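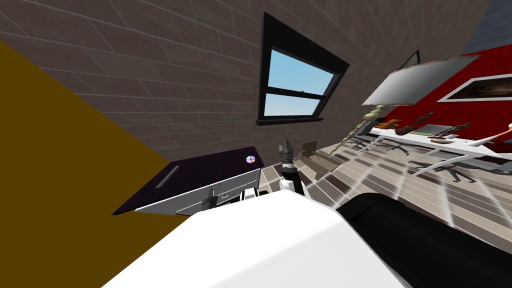 Filed under: Shop Floor & Safety

I used to think a simulator was the one place you could skip the safety rules. Nothing gets hurt in there, right? You reset the room and go again. Then I spent a couple of days at Sadero with Soledad Pacheco, who writes the test rules for their two-armed robots, and I came home with a notebook full of scribbles and a very different attitude.

Her rulebook has 37 rules in it, and 19 of them apply before a real motor ever gets power. My favorite is the dullest one – every practice room has to be furnished. Desks, office chairs, stuff left lying on tables, a picture on the wall, the works. A robot that has only trained in a bare box learns bare-box habits, she says, and the first chair leg it meets in somebody's office is going to be a surprise for everyone.

Then there's the disc rule (I love this one). Anything small, flat and shiny, like a CD on a dark desk, gets its own approach speed. The gripper has to slow down well above the desktop, and if the arm can't tell where the edge of the disc is, it stops and waits. No guessing! Soledad told me the early drafts let the robot try twice. She crossed that out herself in July.

The one people argue about is viewpoint. Under her rules you judge a run from the robot's own camera first, however crooked the view gets, and only then from the nice tidy overhead one. I tried it and felt a little seasick. But I also caught an elbow swinging way too close to a desk drawer, and I'd missed it completely from above.

Bonifacio Alcaraz, who runs the floor at Palacios, thinks 37 is too many. His crew works from a single sheet, and he told me he'd sooner have a short list people remember than a thick one on a shelf. Fair enough! He did borrow the logging rule, though. Every stopped run gets written up the same day, including the boring ones. They had 153 runs in their last batch and 86 of those ended in a stop, and he was weirdly cheerful about it. A stop means the arm noticed something, he said, and he'd like to know what.

I asked both of them what they'd tell a small shop just starting out. Soledad said to write down who is allowed to press go. Bonifacio said to write down who has to press stop, and then they argued about that until the coffee was gone.

14 comments | 52 shares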